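**Garment handling subgroup – minutes**
22 April 2020, Endley lab and by call

Previous minutes accepted with one correction: the second gripper belongs to the Banov budget line.

**1. Results so far**

The first block of table trials is finished. 194 episodes were recorded and 105 passed the check for complete wrist video and joint logs. The rest had dropped frames or a bad clock offset and will not be used for training.

The policy trained on the Zhuravel labels picked a usable first grasp in 70 percent of test starts. Most of the misses were on dark clothes with deep folds, where it went for the highest point of the pile and pinched several layers. Large prints seem to pull the grasp point toward the lettering – we don't yet know if that helps or hurts.
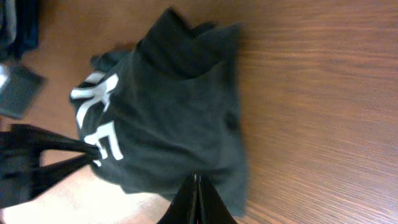

*Fig. 1. Wrist view, crumpled dark green garment with white lettering, black straps at left.*

There was a long discussion on whether straps and handles should get their own label. At the moment they are marked as cloth. The labeling side would prefer a separate class, and the training side is worried about having too few samples of it. Agreed to add the class now and merge it back at training time if needed.

**2. Scoring of folded items**

The current score compares the outline of the item with a rectangle. It ignores the height of the stack and gives full marks to a bundle with a layer sliding out underneath. Proposal from Endley: add a layer term, scored by hand from the last wrist image of each episode. Two people score each one, and differences over one point go to a third.
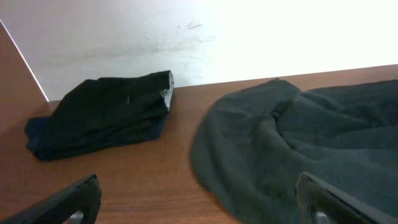 The outline tool also has trouble when two items are on the table. It needs a clear strip of wood between them to split them properly, and with dark cloth on both sides it sometimes joins the two. Curnix has a newer version that uses depth as well as color. We will try it on 5 episodes before deciding.

**3. Write-up**

Methods section is in draft. The results table has to state which episodes were left out and why. No claim about folding success in this paper – first grasp only.

**4. Actions**

- Add strap/handle class to the label guide – Zhuravel
- Write the scoring sheet for the layer term – Endley
- Run the Curnix tool on the test episodes and report error cases – Banov
- Recheck clock offsets on the rejected episodes, in case some can be saved – Endley

**5. Next meeting**

Early May, by call. Scoring sheet to be sent round beforehand.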